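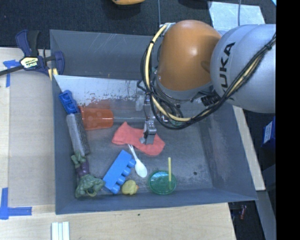

Zultila desk replied: got the ticket, can you confirm which label printer and whether the blank ones come out at the start of the batch or in the middle. Also what version of the driver.

Ticket 3578
Status: open
Product: Zultila Label Desk
Site: Clomumcombe, back packing room

Middle of the batch. Never the first few. Driver is whatever your installer put on in January, no idea where the version number lives, will look.

Problem again, short version. Print a run of shelf labels, goes fine, then one or two come out blank, then it carries on like nothing happened. Except now the barcode is shifted down and the bottom line of text is chopped. Power off, power on, good for a while. Then same again.

Update, 10:40
Found the driver page. Says 8 and then a string of letters. Screenshot sent by email, your upload box keeps timing out.

Tried so far:
Cleaned the print head with the pen thing. No change.
New roll, same brand. No change.
Old roll from the drawer, different brand (Bošković, the matte ones). Better?? One blank in the whole roll.
Swapped the USB cable. No change.
Moved it off the hub, straight into the PC. No change.

Zultila desk replied: the matte roll result is useful. Sounds like the gap sensor is not seeing the space between labels on your usual stock. Please run a media calibration. Hold the feed button till the light blinks twice, then let go. It should feed a few labels and stop on a gap.

Update, 11:25
Did the calibration. Fed four labels and stopped halfway across one. Did it again, stopped on the gap. Third time halfway again. So it's not sure of itself.

Label length in your software is set to 157, not sure what the unit is, it just says "length". Never touched it. Should it match the box the rolls come in? Box says 322 on one side but I think thats the count per roll.

Zultila desk replied: 322 is the count, ignore it. Length is in printer dots. Measure one label plus one gap and tell us in millimeters please. Also check which sensor is selected, under Media, Advanced. There are two choices, gap and black mark.

Update, 1:15
Sorry, lunch. It was on black mark. Our labels don't have a black mark. Changed to gap, saved, closed, opened it again and it was back on black mark. Did that twice. Is it a permissions thing? I'm logged in as the packing user, not admin.

Haven't measured yet, ruler has gone missing.

Zultila desk replied: yes, that setting needs admin to stick. The packing user can change it on screen but it won't save. Known bug, we have it down for the next release.

Update, 2:50
Got the admin login from the Clolenar people who look after our PCs. Set to gap, saved, reopened, still on gap. Recalibrated, stopped on the gap three times in a row. Found the ruler too: 20 mm including the gap.

Ran nearly a full roll of the usual stock. No blanks. Barcode is still sitting a hair low but it scans ok.

Zultila desk replied: 20 mm is 160 dots on your model, so put 160 in Length and the drift should go. Admin login again for that one. OK to close?

Leave it open till Saturday please, thats our big print day. Will put 160 in before then. Also can you fix the upload box, still timing out.

Status: waiting on customer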